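The Plenmont Evaluation

The Lulent bedroom package was licensed by the month. It consisted of a simulator, a library of furnished rooms, and a tidying routine that the vendor, a company in Foresham, described in its brochure as ready for deployment. Sreekumar Sundaram had been asked to write the review. The hotel group at Plenmont wanted a number and a recommendation, in that order.

He ran the first batch overnight. Out of 100 trials the routine completed all but 4. He read the failure logs before breakfast. In 3 of them the planner had timed out. In the last it had not timed out. It had stopped at the foot of the bed, held its position for 40 seconds, and returned a code that did not appear in the manual.

He wrote to support. Support replied that the code was reserved.

"Reserved for what?" he wrote.

The ticket was closed at noon and reopened a minute later with no text in it.

Sreekumar replayed the trial with the collision layer on, then with it off. Joint torques were nominal. The grasp planner had produced a valid approach to the box and scored it well. The score had not changed during the wait. He raised the lighting value and ran the same seed again, and the arm stopped at the same step, to the millisecond.

He exported the step and put it in section five of the report, under Unresolved Behavior.

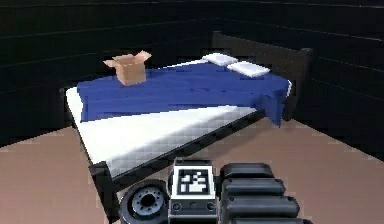 Lino Negri wrote in the margin of the draft that a reserved code was still a code, and that Plenmont would be paying for the 40 seconds whether or not the vendor could name them. Run it on Nava, he added. If the older build stops too, it's the room.

Nava was two versions back and took most of the afternoon to install. Sreekumar loaded the seed, set the clock to zero, and started the trial. The arm advanced to the foot of the bed and stopped.

He deleted the word "Unresolved" from the heading, considered the space it left, and typed it back in. Under Recommendation he entered a second month's license. Then he opened the room file and began reading it from the first line.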